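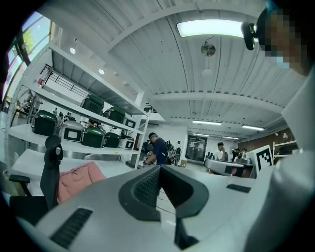 Lodholm 32 Rice Cooker

I've been selling kitchen stuff for years and this is the one I took home myself! It makes plenty for my lot, with enough left over for fried rice the next day (day-old is best, don't argue with me). The pot lifts out and goes in the dishwasher.

Good to know

Power: 500 watts
Keeps warm after cooking, switches off by itself
Comes with a paddle and measuring cup, no steamer basket

Rinse your rice first, please. Sena Dankwa wrote in asking why hers came out gluey, and that was all it was.

Brown rice takes a lot longer, so start it before you chop anything. Spare lids are back in stock in June.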